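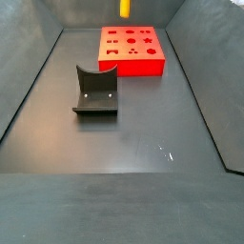 Ticket 433 - transit permit portal, Wumon / Wovia corridor
Status: open, partly worked around
Opened June 28, 2026

Joint declaration form won't submit from the Wovia side. Wumon customs desk can file fine. Same login type, same form version. Error is "counterpart ministry not recognized".

Tried so far:
- cleared cache, other browser, no change
- re-sent the ministry list from Wumon. Imported 800 rows, Wovia shows 464
- checked the missing rows. All agencies renamed after the trade agreement was signed. Old names still in the Wovia table

So it's the rename. Trade ministry there is now Trade and Transport, portal wants the old name.

Update: added the new name by hand, form goes thru. But the treaty reference field comes up blank on the printed copy and border post at Prandetwood won't accept it blank. 33 permits waiting there. Asked them to take a stamped cover letter for now, they said ok until August.

Update 2: Iyer (portal vendor) says the reference field is tied to the old agency code. They need a written request from both foreign ministries before touching the table. Wumon sent thiers. Wovia's is with the legal dept.

Do NOT re-import the list meanwhile, it wipes the manual entry. Somebody did this already, had to add it back.

Next: chase Wovia legal, then Iyer for a patch date.

Contact the Portal Help Desk | Copyright 2026 Corridor Permit Portal | Back to top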